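Jornov Handling Cell, Talville Site
Progress report to the Eklund equipment fund
Reporting period ending August

1. Status against plan

The period covered the equipment planning stage of the award. Work consisted of bench handling with the arms already on site, a review of what those arms can and cannot be kept in use for, and preparation of the purchase list for the next stage. No capital item over the single-purchase threshold was ordered. The spending line for consumables is slightly ahead of plan and the capital line is behind it, as agreed at the last review.

Three deliverables were due. The equipment register is complete and attached as Annex A. The draft specification for the second bench is complete and attached as Annex B. The comparison of gripper options is partly complete and is carried into the next period, for the reasons given in section 4.

2. Equipment register

The register lists every item bought under the award or assigned to it by the site, with location, condition, date of last service and expected replacement stage. It replaces the two earlier spreadsheets, which used different item names and disagreed in several places on cable lengths and controller versions.

Preparing the register took longer than planned. Several power supplies had been moved between benches without a change of label, and two camera mounts were recorded as spares when they were in use. All labels have been reissued. From now on an item that moves between benches is entered in the register before it is moved, and the bench sheet carries the same number.

The register shows that the arms themselves are not the limiting item. Joint wear is within the range given in the service sheets and no joint motor is proposed for replacement in this stage. The items in short supply are finger pads, wrist cables and camera brackets, all of which were bought in small lots at the start of the project and have been used up faster than the original budget assumed.

3. Bench work

Handling work continued on the phone task set. The set was chosen for the first stage because the parts are thin, smooth, easy to replace and close in size to the product range that Preltorau intends to sort on its returns line. Cased and uncased handsets are both included. Grip force, approach angle and finger opening are logged for each attempt, together with the pad type fitted at the time.

The bench layout remains two arms working at a shared table. This layout was inherited from the earlier stage and was reviewed again during the period. It has two advantages for budgeting purposes: one set of frame rail supports the whole bench, and the cameras can be serviced from one side. Its main cost is reach. The working areas overlap, and a part placed near the back of the table can be approached by only one of the arms without a change of wrist angle.

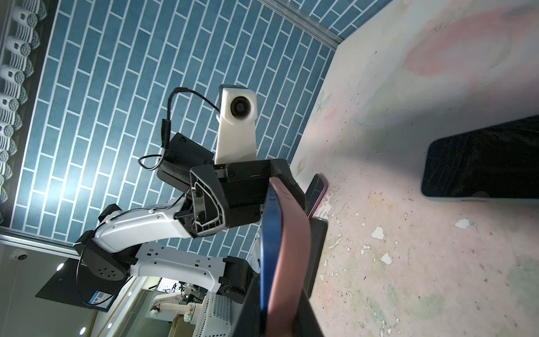
Upright grasps on the long edges of a handset are the most demanding case for the current fingers. The contact area is small and the load on the pads is uneven when the wrist is tilted. Flat pickup from the table is slower but puts less wear on the pads, provided the fingers can get under the edge of the part. Both cases have to be covered by the specification, and the draft in Annex B states them separately so that a supplier cannot meet one and omit the other.

Table surface condition has been added to the specification. Scuffs and loose specks on a light tabletop reduce the reliability of edge detection at low camera angles, and a coating that sheds will need to be replaced sooner than the bench under it. The proposal is to buy replaceable top sheets as a consumable, fixed at the corners, and to keep the present tabletop as the base. A full replacement table was priced and is not recommended.

4. Gripper options

Three options are under comparison.

Option A keeps the present two-finger gripper and changes only the pads. It has the lowest purchase cost and needs no change to the controller. Pad life is the open question. The pads tested so far were cut in house from sheet stock, and the spread in thickness between batches is large enough to affect the force readings.

Option B replaces the fingers with a narrower pair on the same body. Clearance beside adjacent parts would improve. At present, a part standing close to another part often cannot be taken without touching its neighbor. The supplier has sent drawings and a price but has not yet confirmed the mounting pattern.

Option C adds a suction tool on a changer. It handles flat, uncased parts well on paper, but requires an air line to the bench, a changer on each wrist and additional guarding. The site has no spare air capacity in the room, and the quoted cost of the line is 1858 dollars before any tool is bought. Option C also adds mass at the wrist, where the camera and cable already take up part of the payload allowance.

The comparison was due to close in this period. It was held open because the Option B sample fingers did not arrive. The tests will be run once the mounting pattern is confirmed. If the sample is not available by the middle of the next period, the comparison will be closed on Options A and C only, and a note to that effect will be sent to the fund.

5. Cameras and cabling

Wrist cable failures caused more lost bench time than any other fault. The failures are concentrated at the point where the cable leaves the camera housing and loops back toward the arm. A longer loop reduces strain at the connector but is more likely to catch on a joint. A shorter loop has the reverse problem. A printed guide has been fitted on one arm as a trial and the second arm has been left as it was for comparison.

The plan had allowed for 9 spare cables over the full award. That number is now considered too low, and the revised budget raises it to 16. The added cost is covered by the saving on the table. No change to the total is requested.

Camera brackets are to be bought as a matched set with the next order. The present brackets came from two sources and their hole spacing differs slightly, so a camera moved from one arm to the other has to be calibrated again. A matched set does not remove the need for calibration but should shorten it.

6. Budget position

Capital: underspent. The gripper purchase is moved to the next stage. The funds remain committed and no reallocation between capital and staff lines is proposed.

Consumables: slightly overspent on pads and cables. The overspend will be absorbed within the stage if the top sheets are ordered in a single lot.

Service: on plan. The annual service visit is booked for the next period. The service contract covers the arms and controllers and excludes grippers, cameras and anything mounted after delivery. The exclusion was not clear in the original quotation, and a separate line for repair of mounted items has been added to the forecast.

Site costs: on plan. Power to the second bench position has been confirmed as sufficient for Options A and B. It has not been checked for Option C.

7. Risks

Supplier lead times. Lead times for fingers and wrist parts have lengthened since the award was made. Orders for the next stage should be placed as soon as the comparison closes, ahead of the order for the bench frame.

Single source for controllers. The controllers are available from one supplier only. A used unit has been offered to the project. It is not recommended for purchase until its firmware version is known, and the supplier has been asked to state it in writing.

Change in the Preltorau parts list. The partner has indicated that larger handsets and small tablets may be added. The present finger opening covers the larger handsets. Tablets are outside the draft specification and would require a separate costing. A written parts list has been requested.

Floor space. The Talville room is shared, and the second bench must fit without moving the shelving. The draft layout meets this condition with the bench turned parallel to the long wall. Access for service on the far side is narrow and has been referred to site safety for a ruling.

8. Work for the next period

Receive and test the Option B sample fingers, and close the gripper comparison.

Report on the cable guide trial after more than 3 weeks of normal bench use.

Order top sheets, wrist cables and the matched bracket set.

Obtain the written parts list from Preltorau and revise Annex B where needed.

Obtain the site safety ruling on service access before the frame is ordered.

9. Decisions requested from the fund

Approval is requested for the movement of the gripper purchase to the next stage, for the revised cable quantity in section 5, and for the new forecast line covering repair of mounted items. A reply on the first item is needed before the next order window opens. The other two can be taken at the scheduled review.

Annex A: Equipment register
Annex B: Draft specification, second bench
Annex C: Supplier quotations received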